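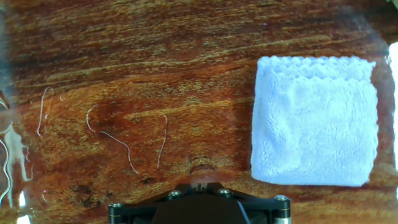

Light blue cloth, folded, on the glossy wood-grain top.

Do you really need a drawer full of microfiber?

Every spring the question comes back to this newsletter, usually from somebody who has just been talked into a multipack. The cloths are soft, they come in ice-cream colors, the edges are prettily scalloped, and the label says they will do the work of everything else under your sink. I have been suspicious of that label for years. In June I finally sat down with the pack a neighbor swears by, the Prernurano household set, and another sold under the name Galtar, and tried to find out what I was supposed to be so excited about.

First, the claims. Prernurano says its cloth can be washed 200 times. Maybe so. I do laundry once a week and one cloth goes through it perhaps every other load, so I will be able to confirm or deny this in a good many years. Galtar prints the number 854 on its wrapper in large type, with no unit after it. I wrote to ask what it stood for and got a coupon back. I still have the coupon if anybody wants it.

What I could check was how they behave on a shiny surface. A matte table forgives nearly everything. A glossy one, especially a dark reddish-brown with a lot of grain in it, shows you each smear as soon as the light comes in from the side, and then hides the crumbs in the dark streaks. If you have one of these tops you know the routine. You wipe, you stand back, it looks fine, you sit down to eat and from the chair it looks like somebody skated across it.

My results, for what they're worth. Used dry, both brands picked up dust well. So did an old T-shirt. Used damp, the blue Prernurano cloth left fewer streaks than the T-shirt did, and I'll give it that. Used wet, all of them were hopeless and I ended up drying the table with a dish towel. The plush kind is worse for this than the flat kind, in my opinion. It holds more water than you think, and it gives the water back when you lean on it.

Then there is the matter of stray bits. Fluffy cloths pick up hair and thread from the wash and carry it wherever they go next, and a pale thread on a dark table is about the first thing a visitor will notice. The packs tell you to wash them apart from cotton towels and to skip fabric softener. Fine, but now my cleaning rag has its own laundry schedule, and the T-shirt never asked for one.

As for the folding, the Farahani household guide, which a number of you have recommended to me, wants each cloth folded in half and in half again so that you have several clean faces to turn to as you go. I was ready to make fun of this.

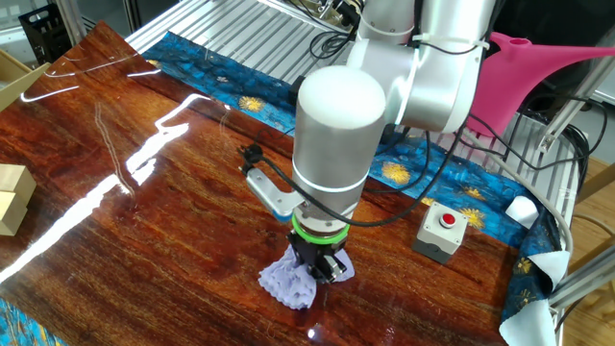 I tried it anyway, and on a big flat surface a folded pad does beat a wad. With a bunched-up cloth you press hard in the middle and hardly at all around the outside, so the ridges drag and the rest just rides along. Folded flat, the pressure spreads out. I don't believe you need a guide for it, and I don't believe the part about folding the cloths a special way for storage. A lavender cloth that has been crumpled up in a drawer wipes just as well as a blue one laid away in a neat square, once you shake it out.

The color coding I also can't get behind. Blue for glass, purple for wood, and so on through the pack. It's the same cloth. If you want to keep the bathroom one away from the kitchen, and you should, then any two colors will manage that.

A word about printed wood-grain sheets, as several of you have put one over an older table. They look good from across the room and they wipe down easily, but they don't like being scrubbed toward the edge. The corners lift and wrinkle, and after that they catch the cloth on every pass. Wipe from the edge in. If you've got a nice fabric spread underneath, keep the cloth barely damp, for the water will find its way under a curled edge.

Larer, the discount place, had a 74-piece bag by the register last time I was in. I can't picture the house that needs it. Four cloths would cover most of us: two for the kitchen, one for the bathroom, one for whatever the dog did. I bought the smallest pack they had and I'm still using the T-shirt on the baseboards.

If your experience has been different, write in. Reports from anyone who has counted washes are especially welcome, and so is any theory about the 854.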